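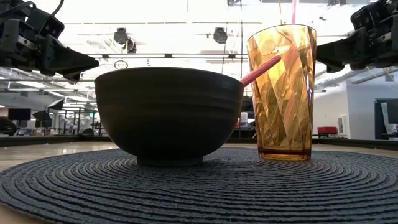 # Depth holes on a translucent tumbler make the planner drive through it

**truva_bench**

Two-arm tabletop setup, one fixed depth camera low beside the table plus a wrist camera on each arm. The task is table setting: a dark bowl with a spoon in it and an amber plastic tumbler with a straw, both on a round woven placemat. The left arm handles the bowl and the right arm handles the tumbler. Perception runs in Lesen, planning in Prultance.

The bowl segments fine. The tumbler is the problem. The depth image has a big hole where the cup should be, and through the hole I get points from the wall and floor behind it. Prultance reads that as free space, so the right arm gets approach paths that clip the rim. Out of 27 runs last night, 11 had a path that went through the cup. I stopped those before contact.

Things I have tried:

- Raising the camera exposure. Worse, because the ceiling lights are already blown out.
- Hole filling in Lesen with the default kernel. It fills the cup with background depth.
- Inflating every obstacle by 15 mm. The clipping mostly stops, but then the planner can't find any grasp on the spoon handle, which ends very close to the tumbler.

The color mask for the tumbler is good. I get a clean outline on nearly every image. Is there a way to use that in place of the depth?

**prultance_user_south**

Yes. Don't try to repair the depth. Treat the tumbler as a known object and put it in the planning scene yourself.

1. In Lesen, turn off hole filling for the tumbler's class only. Leave it on for everything else.
2. Take the lowest row of the color mask and cast rays from it onto the table plane. You need a good camera-to-table calibration for this. Your placemat is coiled rope-like weave, so set the plane to the top of the mat and not the tabletop, or the cup will land too far back.
3. Fit a tapered cylinder to that base position. Yours is narrower at the bottom, so use the rim width for the top radius. Measure the real cup with calipers once and save it.
4. Publish it as a collision object and clear any depth points that fall inside the mask.
5. Then set padding per object. I use 4 mm on fitted shapes and keep the larger padding for raw point clouds.

Step 4 matters more than it looks. If the background points stay in, the occupancy map keeps carving the cup away every time it updates, and you get a planner that works on the first try and fails on the second.

For the straw, leave it out of the cylinder and add a thin capsule above the rim. If your mask joins the straw to the cup, the fitted height comes out wrong and the arm goes much higher than it needs to. Same idea for the spoon: a capsule for the handle, with collision allowed between it and the gripper fingers only during the grasp stage.

Also check that both arms read the same planning scene. In the older Prultance launch files each arm keeps its own copy, and the left arm won't know about an object added by the right one.

**mazandarani_fork**

I just put painter's tape around our cups and the depth came back. Took a minute. Obviously no good if you are training anything on the images.

If you want to stay with depth, the Mazandarani branch of Lesen has a stereo matcher that does better on clear plastic. It is slow on our machine and I haven't tried it with cups that have a pattern cut into them.

**truva_bench**

The fitted shape works. I had the plane set to the tabletop, so the first fits were off toward the back, and moving it to the top of the mat fixed that. Spoon grasps are being found again with the smaller padding. The scenes were separate per arm too, so I merged them. I can't use tape because we keep the images.

Still getting a bad height now and then when the straw leans over. I'll start a new thread for the mask.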